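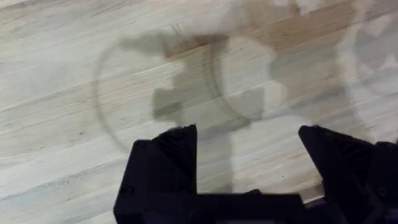

Figure 3. Work surface.

### 3.2 Bearing housing vibration

The pump was run at constant speed while suction pressure was lowered in five steps. Vibration was recorded at the drive-end bearing housing for 50 seconds per step, after flow had settled. Levels changed little over the first three steps and rose sharply at the fourth. Hebden and Rudd reported a similar rise in a smaller end-suction pump, though at a higher flow rate.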